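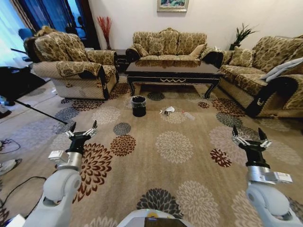

The Sitting Room at Millside

Millside keeps its ground floor rooms furnished for daily use. The sitting room is open to residents and their guests from 8 in the morning, and groups of up to 12 may reserve it in the evening through the house office. 

Seating and carpet

The seats are set in a U around a dark lacquered coffee table with curved legs and a pale carved band along the front. All are covered in one damask fabric, beige and olive-brown, with dark trim along the arms. The suite came to the house from the Sosa bequest and is listed in the inventory under number 1631.

The large beige carpet carries round medallions, much like chrysanthemums, in brown, dark red, slate blue, gray and cream. It was purchased from Ratanaporn at the same time as the hall runner. Spot cleaning is done by house staff only -- please report spills to the office and do not apply any product.

Care of the room

A small black wastebasket with a liner stands on the carpet in front of the table. Tissues, wrappers and scraps of plastic, including any found on the floor, should be placed in it before the room is vacuumed. The basket is emptied daily and returned to its usual place beside the door.

The table top has a glossy finish and marks easily. Coasters are kept in the hall cabinet, together with the Nuden polish used by staff.

Reservations for the coming season are now being accepted. A refundable deposit of 1000 applies to private events.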